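Larkitgate Hand-Held Gripper Pair — planning and buying notes

In stock: 7 pairs
Sold as: matched pair, left and right, with carry case
Price: $1429 per pair, plus freight
Page updated: Dec 19, 2018

I get asked about these more than anything else in the shop, usually by people who've got a grant cheque coming and a form that wants a number in the box by tomorrow. So I've put down what I tell everyone on the phone, and you can still ring me afterwards if you like!

The pair is for teaching by hand. You hold one in each hand, do the job yourself, and the recording goes off to whoever is training your arm. If you've already got an arm on the bench and you're happy driving it with a joystick, you may not need them yet, and I'd sooner you kept your money. If you're still tossing up which arm to buy, though, the hand-helds are a pretty cheap way to find out if your task is even worth automating.

Buy the pair. I know it's tempting to get a single one first (I'll sell you a single, it's $200 more than half the pair price) but nearly everyone comes back for the second, and then the two don't match and you're fiddling with calibration on your weekend. Ginevra Fontana did it that way for her lab and she's still a bit cross with me about it.

What catches people out in the budget is everything around the grippers. You want spare jaw pads, because the soft ones wear through. You want storage, more than you think. You want a room with decent light and enough floor to move about, and you want the objects themselves — bottles, plates, whatever your arm is going to be handling later on — and enough of them that you aren't teaching it one particular bottle.

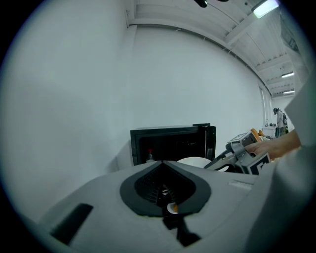

Then there's people's time, which is the big one. Holding these all day is tiring on the wrists, so please plan for two people swapping over. Adi Liew budgeted for one operator on the Mollell project and had to go back and ask for more money in September, which wasn't a fun meeting for anybody.

What's in the case:
Left and right gripper
Charger and two leads
One set of spare jaw pads
Printed markers, one sheet
Setup booklet (the new one, the old one was awful)

Not included: memory cards, wrist straps, the Cledano bench stand. The stand is lovely and I use mine every day, but a clean shelf does the same thing.

Will they fit a Gatti arm? The jaws match the Gatti end piece with the adapter plate, which I sell separately. Tell me which model you have before you order, as the older ones use a different bolt pattern and I've only got a few of those plates left.

Can I rent them first? Yes, by the fortnight, and I'll take half the rental off if you end up buying. Manuela Caputo looks after the rental bookings, so ask for her.

Shipping is from our own workshop, usually the same week. Returns are fine if the jaws are still in their wrap. Quotes for purchase orders are good for 60 days, and if your finance office needs longer just say so and I'll redo the date.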